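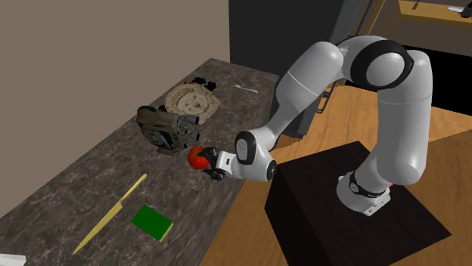
Tomato over the marble countertop (computer rendering)

Clollholm Training Ball, size 5

Water polo ball for men's and boys' training, also for league matches in the regional age groups

Item no. 272
In stock at our Retley warehouse

The Clollholm is the ball we sell the most to clubs. It was developed by Shahbazi for teams which train every day and cannot buy new balls each autumn. The cover is a soft rubber with a deep pattern, so the fingers find a hold also when the player catches with one hand and the ball comes with a strong spin. Inside there is a butyl bladder with nylon winding. The winding keeps the ball round after a long season of hard shots against the goal posts.

We have this ball in our own program since the old model was stopped. The new one has the same weight, but the channels between the panels are less deep and the valve sits a little lower in the cover. Goalkeepers told us that they like this change, as the old valve could be felt with the palm when blocking.

Technical data

Size: 5
Cover: soft rubber, matte
Bladder: butyl
Winding: nylon
Valve: needle valve, replaceable
Colors: yellow, yellow/blue, yellow/green
Use: indoor and outdoor pools, also salt water
Sold as: single ball or club set of 20

Which size do I need?

Size 5 is the ball for men and for older boys. Women and older girls play with size 4, and for the small children we recommend size 3 or a light foam ball. If your club has mixed groups in the same pool, please order different colors for different sizes. It saves a lot of searching at the end of the practice. The Clollholm in size 4 has its own page, with a separate item number.

Grip in the first weeks

A new ball feels a little slippery in the first days. This is normal. On the cover there is a thin film from the production, and it goes away with use. You can wash the ball before the first training with lukewarm water and a mild soap, then let it dry in the shade. Please do not use alcohol, thinner or a hard brush. They make the rubber shiny, and a shiny ball cannot be repaired.

Pressure

Balls are delivered half inflated. Put one drop of glycerin or clean water on the needle before you push it in, and keep the needle straight. The correct pressure is printed next to the valve. Check it every 7 days during the season, because a soft ball loses its shape faster and is also unpleasant for the wrist. For transport by plane let out some air.

What the clubs say

"We took two sets for the juniors and later one more for the first team. In our outdoor pool the sun is strong from May, and the yellow has stayed yellow. I would like a better net bag with the set, the cord is too thin." – Magdalini Zacharopoulos, Flallarville Water Polo

"Good ball for passing drills, the children catch it with more confidence. For the long shots some of my players still prefer their old match ball." – Réka Kovács, youth coach

"Delivery was complete, one valve was leaking and we got a new one without discussion." – Niloufar Salehi

About the net bag: since July every club set comes with a bag with a thicker cord and a metal hook. Customers who have the earlier bag can ask for the new one, we send it together with the next order.

Club prices

The price for single balls is shown in the shop when you are logged in. For club sets there is a lower price, and associations which order for several clubs can ask for an offer. The biggest order we can deliver from stock is 1000 balls in one color. Printing of the club name or crest is possible in one color, black or dark blue, from one full set. Please send the crest as a vector file. We send back a proof, and the printing starts only after you confirm it in writing. Printed balls cannot be returned, except when there is a fault in the material.

Warranty

Shahbazi gives one year on the bladder, the winding and the seams. Normal wear of the surface is not included, nor is damage from sharp edges of lane ropes and goals. If you have a problem, write to us with the order number and one photo of the place where the ball is damaged.

Your contacts

Club orders and printing: Firouzeh Mohammadi
Warranty and spare valves: Saeed Bagheri

Goes well with this item

Spare needles, pack of five
Hand pump with pressure gauge
Ball cage on wheels, rustproof
Caps, set white and blue, with ear guards

Page updated 4/9/20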